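How a Ship Made of Steel Manages to Float
and other questions a grown-up may have dodged

Drop a steel spoon in the bathtub. Down it goes. Drop a steel bolt in, and down that goes too. Now consider a navy ship, which is made of thousands of tons of the same stuff, carries guns and engines and a kitchen full of potatoes, and sits on top of the sea as if it had every right to be there.

If you think this is suspicious, good. People thought so for a very long time, and some of them were admirals.

Pushing back

Water doesn't like being shoved aside. When you climb into a tub, the water level goes up, because you've moved some water out of the place where you now are. That water pushes back on you. You can feel it, a bit, when you let your arm go floppy and it drifts up by itself.

The rule is old and quite simple. Water pushes up on a thing with a force equal to the weight of the water that thing has moved out of the way. Move a little water, get a little push. Move a lot, get a lot.

A steel bolt is small and heavy. It moves a tiny bit of water, gets a tiny push, and sinks. A ship is heavy too, but it is shaped like a giant bowl, and most of what's inside a bowl is air. So it shoves aside an enormous amount of water before it has settled very far. Once the water it has moved weighs as much as the whole ship, the ship stops going down. It has reached a deal with the sea.

Sailors call this displacement. When you read that a ship "displaces 3000 tons," it means the water it pushes aside weighs 3000 tons, and that means the ship weighs 3000 tons as well. You have just weighed a warship without picking it up, and you should mention this at dinner.

Try it with foil

You need kitchen foil, a sink, and some coins. Pennies are best. Don't use anybody's coin collection.

Tear off two pieces of foil the same size. Squash the first into the tightest, hardest little ball you can manage. Get an adult to squash it some more, they enjoy that. Fold the second into a boat with a flat bottom and tall sides.

Put both in the water. The boat floats. The ball may sulk at the top for a while if there is air trapped in it, in which case hammer it flat, fold it, hammer it again and send it back in. Same metal, same weight, very different afternoon.

Now load the boat with coins, one at a time, and watch how it sits lower with each one. A wide boat usually beats a narrow one. A cousin of mine once got 30 coins into a boat not much bigger than a sandwich and was unbearable until Christmas.

Then put all the coins on one side. Oh dear.

Why ships don't fall over (mostly)

What you saw with the coins is the second big problem of shipbuilding. Floating is one thing. Floating the right way up is another.

Every ship has a balance point, called the center of gravity. If the heavy things are low down, the ship tips a little in the waves and comes back up. If the heavy things are high, it tips a little, thinks about it, and keeps going. This is why engines and fuel live near the bottom, and why captains get twitchy when someone wants to add one more gun, or one more radar, or one more anything, up on top.

Kings were especially bad at this. More than one king wanted his new ship to have extra cannons and plenty of gold statues, and shipbuilders found it hard to say no to a person who owned a dungeon. Some of those ships are now excellent museums, having spent a few centuries on the bottom first.

Old wooden ships carried ballast to keep them steady. Ballast is just weight with a job. It was often stones or gravel, packed in the lowest part of the ship along with dirty water, rats, and a smell that got mentioned in letters home. Modern ships often use tanks of seawater instead. You can pump it in, you can pump it out, and no one has to shovel it.
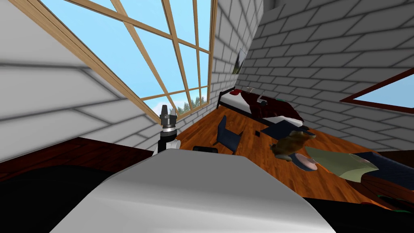 Macarena Robles wrote in to ask: "My son wants to know what happens if a ship gets a hole in it. He says the deal with the sea is off. Is he right?"

He is, a little. Water coming in replaces the air, so the ship gets heavier without moving any more water aside, and it has to sink lower to make up the difference. One hole in one big open bowl would be the end of it.

So a warship isn't built as one bowl. It's more like an ice cube tray with a lid. The inside is split up by strong walls called bulkheads, with doors that clamp shut and keep water out. If one part floods, you shut the doors, and the other parts go on being full of air and sailors. A ship can take in a surprising amount of water this way and still get home, looking embarrassed.

There's a catch. Water that sloshes is worse than water that stays put. Carry a baking tray of water across the kitchen and you'll see why: it all rushes to the low side, which makes the low side lower, and then you need a mop. A wide, shallow pool of water on a ship's deck does exactly that. Crews practice getting rid of it fast, with pumps, including the water from their own fire hoses.

What about submarines?

A submarine is a ship that has decided to break the deal on purpose. It lets water into its big tanks, gets heavier, and goes under. To come up, it blows the water out with squeezed air. The tricky part is hovering in the middle, where it has to weigh just what the water around it weighs. Fish do it with a little bag of gas inside them and make no fuss about it at all.

Words to use in front of people

Hull: the outside body of the ship, the bowl part.
Bulkhead: a wall. You may not call it a wall.
Draft: how deep the ship reaches below the waterline.
Ballast: weight with a job.
List: leaning to one side. Also what your foil boat did, just before the coins went down the drain.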